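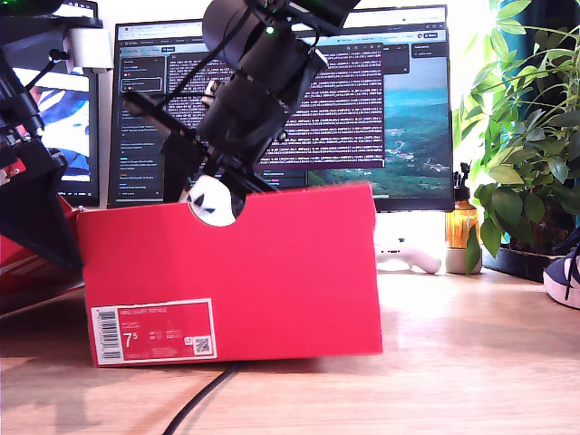

Slide 1. Nike Court Royale box, size 7.5, label on the front panel.

Topic is shoebox packing at the Flesmont returns desk. Volume is up to 844 pairs a month, with a peak in December. 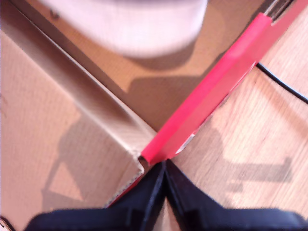 Outer cartons next. Usard rates its corrugated at 20 kg - check the cut edge for crushing before loading.

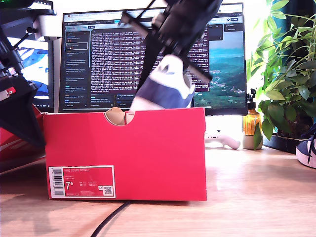

Which part of the shoe goes in first?
The toe, with the heel following.

Clear the desk between orders. Turnedberg allows 200 mm on each side of the box.
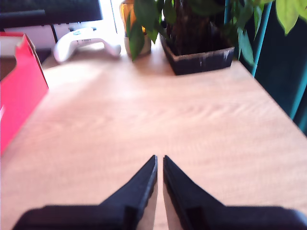

Lids are closed last, then stacked.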